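Em defesa da régua de tomadas

Passei metade da vida adulta a esconder extensões. Atrás do sofá, debaixo do tapete (não façam isto, já lá vamos), dentro de uma caixa bonita de tampa furada que comprei na Goltari e que me custou 30 euros. Trinta euros para tapar uma coisa que custou menos de metade! E um dia, a arrumar o escritório, dei por mim sentada no chão com uma régua branca no colo a pensar: mas porque é que eu tenho vergonha disto?

A régua de tomadas é o objeto mais trabalhador de qualquer casa. O candeeiro tem direito a revista de decoração, a máquina de café tem direito a bancada, e a régua, que alimenta os dois, vive no pó com uma meia perdida em cima. Acho injusto, e acho também que nos sai caro. O que está escondido não se vê, e o que não se vê não se limpa, não se desliga e não se troca quando já devia ter sido trocado há dois verões.

A minha amiga Ieva Rebane, que é a pessoa mais arrumada que conheço, discorda de mim em quase tudo. Para ela, fio à vista é desleixo e ponto final. Tem calhas, tem abraçadeiras de velcro, tem etiquetas. Discutimos isto um jantar inteiro – o marido dela foi lavar a loiça só para não ouvir – e ela disse-me que uma casa com fios soltos parece sempre uma casa em mudanças. Pois que pareça! Eu vivo num apartamento dos anos setenta com uma tomada por divisão, duas na cozinha se contarmos a que fica atrás do frigorífico. Sem extensões não tinha casa, tinha uma gruta com vista.

Dou-lhe razão numa coisa, nas etiquetas. Desde que escrevi "router" num bocadinho de fita-cola, deixei de desligar a internet ao vizinho de cima, com quem partilho a conta e a paciência.

O que defendo é simples: a régua em cima da mesa. Na secretária, ao lado do computador, à altura da mão. Ligo e desligo sem me pôr de gatas, vejo se há alguma ficha mal metida, passo o pano quando passo o pano ao resto. E quero-a com interruptor, por favor, que andar a puxar fichas uma a uma ao fim do dia é coisa que só se faz na primeira semana de janeiro. Quanto ao cabo, que seja comprido que chegue para fazer uma curva folgada até à parede. Cabo esticado irrita-me e cabo enrolado muito apertado assusta-me, fiquei assim desde que senti um bem quente debaixo do tapete da sala. Foi nesse dia que o tapete deixou de servir de esconderijo.

Também não sou fundamentalista. Na sala, com visitas, ainda encosto a régua à perna do móvel. Na cozinha nem a quero, há água a mais. E nunca ligo uma extensão noutra extensão, por muito que a árvore de Natal suplique. Mas no sítio onde trabalho oito horas por dia não tenho de fingir que os aparelhos vivem do ar. A caixa da Goltari, essa, serve agora para guardar novelos, e fica-lhe muito bem.

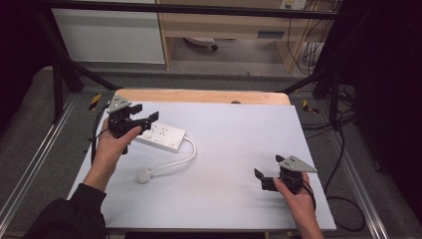 A Ieva veio cá na semana passada, olhou para a minha secretária, suspirou e perguntou onde podia carregar o telemóvel. Apontei. Ela ligou-o ali mesmo, sem se levantar da cadeira, e mudou de assunto – falámos de cortinas, sobre as quais também não concordamos, mas isso fica para outro texto.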